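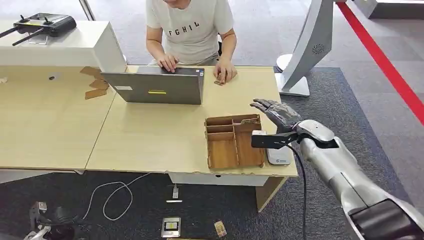

An open laptop on light wooden desks at Dundura.

How to clear old files off a shared laptop

Back up first. Plug in the external drive and copy the whole Documents folder across, then open 2 or 3 files from the copy to check them.

Sort by size and start with anything over 200 MB. Old video exports are the usual culprits. Leave the Krishnan folder alone until the March accounts are finalised.

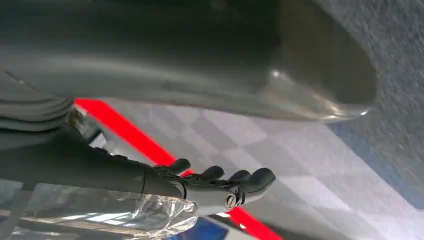 Dark gray casing with a rounded rim, Dundura.

Empty the recycle bin, restart, and check the free space again. Under 17 GB, move the photo library to the external drive as well.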